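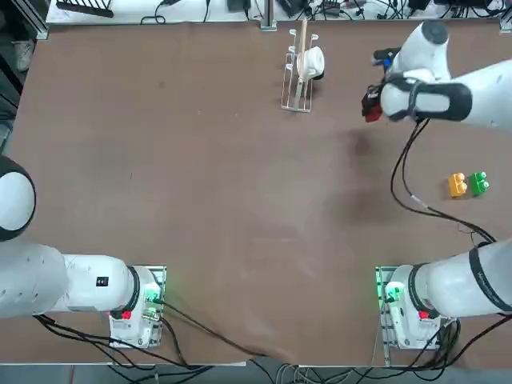
Table 1, main activity room. A small red object is held over the far side of the tabletop, near the blocks.

Flenura Play and Daily Living Room
Progress report to the Grirno Fund, covering the period to the end of March

1. Purpose of the grant

The Fund awarded the Flenura centre 3000 pounds towards the equipping of one room for table-top activities. The room is intended for simple, repeated tasks with everyday household items and children's building toys: stacking, sorting, setting out and clearing away. The award was to be spent on tables, storage and activity sets, with a smaller sum kept back for replacements during the first year.

2. Spending to date

At the close of the period 2000 pounds had been spent. The greater part went on tables and shelving, which were supplied by Kadlec and delivered in two loads. The second load arrived later than agreed and the opening of the room was put back to February. No additional cost was passed to the centre.

The remaining money is held for the items listed in section 5. We do not expect to ask for a further sum within the present grant year.

3. Furniture and condition of surfaces

The large tables were bought second-hand in order to stay within budget. They are sound and of a suitable height. The brown top of Table 1 shows scuffs and faint smudges, and there is a darker stain of irregular shape a little to the right of the middle. The centre considered having the top refinished before opening but decided to wait — the surface will be marked again in ordinary use, and the work would have closed the room for a week.

A cleaning routine is now in place. Tables are wiped down at the end of each morning and again at 4 p.m.

4. Activity sets

The room holds 9 activity sets, each kept in its own labelled tub with a card showing the contents. Two kinds are in regular use on Table 1. The first consists of blocks and toy building bricks in plain, bright colours. The second is drawn from the kitchen and is based on a wire dish rack with a cup, for practice in placing and removing items. The two are frequently laid out together, so that a stacking task and a kitchen task can be carried out at the same table without a break to fetch materials.
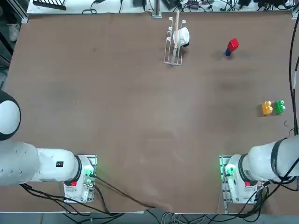 Table 1 with the dish rack and cup, a red block stacked on a blue one, and two toy building bricks.

A total of 42 sessions were held in the period. Attendance was steady after the first fortnight. Session leaders have asked for more items of the kitchen type, in particular plates of different sizes, and for a second rack. They also report that the cup is more often laid on its side in the rack than stood upside down over the prongs, and the activity card will be reworded to allow either.

5. Matters outstanding

The shelf strip along the far edge of Table 1 has become crowded with cables and electronic equipment. Ovonura, who look after the building, have been asked to quote for a cable tray. Until this is fitted, activity sets will continue to be stored on the side shelving.

Purchases planned for the next period are a second dish rack, a set of plates, replacement tubs for two of the sets and felt pads for the table legs. All fall within the sum held back.

6. Next report

A final statement of spending, with receipts, will be sent to the Fund at the end of September. The centre would welcome a visit from the Fund before then — mornings are preferred, when the room is in fullest use.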